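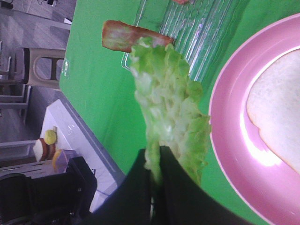
Figure 2. Lettuce leaf and ham slice beside the pink plate. The ham lies across the tip of the leaf.

3.2 Food pieces and layout

The sandwich task uses play food: bread slices, lettuce and ham. We picked a sandwich over a tower of blocks for its mix of shapes. Bread is square with a rounded crown, ham is a flat rectangle, and lettuce is long with a frilly edge that keeps it from sitting flat. The order of the layers was left open as long as bread came first and last. Pieces start in clear plastic trays with ridged floors, and the sandwich is built on a round pink plate. A green cloth covers the table throughout.

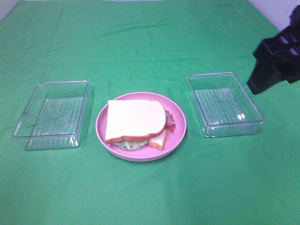
Finished sandwiches were scored from photographs by two of the authors' colleagues, Lilibeth Quiambao and Svend Ragnarsson, working separately. The set held 823 sandwiches. Each was marked closed, shifted or open. Closed means the top slice hides the filling on every side, and very few reached that. Most were shifted, with the lower slice showing as a wedge at the right and lettuce sticking out at the lower left, much as on the plate above. We count a shifted sandwich as complete - a person making lunch would eat it without fixing it. The raters disagreed on 80 sandwiches, nearly all of them between shifted and open, and these were settled by discussion.

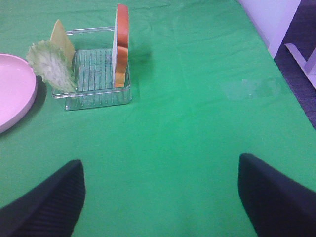 Figure 3. Three flat food pieces standing upright in the ribbed tray, with bread at the right.

Standing pieces take up less of the tray, and each can be taken by its upper edge. We scored the two starting layouts, flat and upright, under the same rules. Results for each are given separately in Section 4, along with the Bondeo layout from our March pilot.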